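Vutar kitchen demos, release notes and readme

Hi! I'm Giang Lục and I look after this set. It holds 852 demonstrations of picking up, moving and putting down ordinary groceries, all done by hand with a gripper tool that one of us carries around the table. Huệ Tiêu and I did most of the recording in February, and Fergal Moriarty joined us for the last 298 (he is left-handed, so have a look at the operator field if your policy starts doing odd things with its wrist).

Each episode is one folder with the video, the gripper pose and the jaw width. Load it with the script in tools/ and please read the units note first, I got them wrong myself.

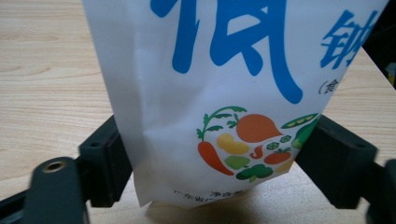

Soft packs are the part I'm proudest of and also the part that gave us the most grief! A box stays a box, but a bag changes shape every time you take hold of it. With a plastic pouch like the low-sodium one with the vegetable heart on it, the sides wrinkle where the jaws press and the bottom crumples up, so don't expect a pose tracker trained on rigid objects to cope. We label these grasps "soft" and leave the printed text unblurred.

Known problems: the jaw width is noisy below the first few millimeters, and 316 episodes have no task sentence yet. Khoa Văn is writing those.

Found a bad episode? Open an issue with the folder name and I'll check it.

Last updated Apr 28, 2023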